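Magazine > Home and Workshop > Features

The Small Business of Joining Two Hoses

Most hoses get thrown out for a fault that takes up two inches of their length. The rest is fine. It has been bent around the corner of a house or pinched under a car tire, and the owner, tired of the spray, buys a new one.

Udodix sells the part that would have saved it. The company works out of Brurnness, in a brick building with the year 1786 set over the door, and it makes hose connectors and very little else. It began as a repair counter for farm pumps and moved to fittings in 2000, when customers kept asking for the joiners and taking the pumps elsewhere.

A joiner is a short tube. Each end goes into a piece of hose, or over it, depending on the style, and the two pieces become one again. The trouble is in the cut. A ragged end made with kitchen scissors will leak in almost any fitting. A square end made with a sharp blade will usually hold, even in a cheap one.
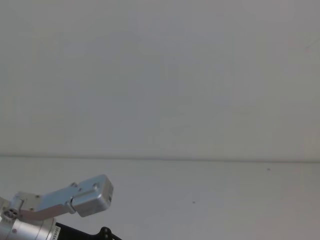

The people at the counter get the same questions every spring. Should the hose be warmed first? Yes, if it is stiff - a minute in hot water is plenty. Should it be greased? No. A little plain water does the job and dries out later. Does the clamp go on before or after? Before, and almost everyone forgets this once.

They also ask customers to bring in a short piece of the old hose. The number printed on the package is the inside width, and two hoses with the same number can have very different walls. A thick wall may not fit under a collar that a thin one slides into with room to spare.

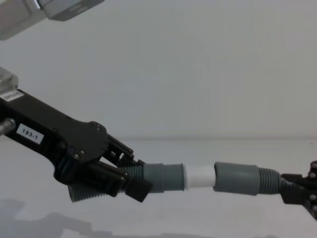

Color is the thing customers worry about most and the thing that matters least. Vinden, the garden store across the square, carries joiners in green and black because people want the repair to disappear. Udodix staff prefer a part that shows. A white cylinder between two lengths of grey-green hose is easy to find in the grass, and that is where anyone should look first when the pressure drops.

Moya, a plant nursery on the river road, has 2 repaired lines running between its greenhouses. The staff check the joints on Saturday before opening, by hand, feeling underneath for drips. Clamps get a quarter turn if they need it. In December the lines are drained, taken apart at the joints and hung up in shorter pieces, and the connectors go into a coffee can on the shelf by the door.

Related
A Better Way to Coil a Garden Hose
Brurnness and Its Old Pump Makers
When to Replace a Faucet Washer
Winter Storage for Watering Cans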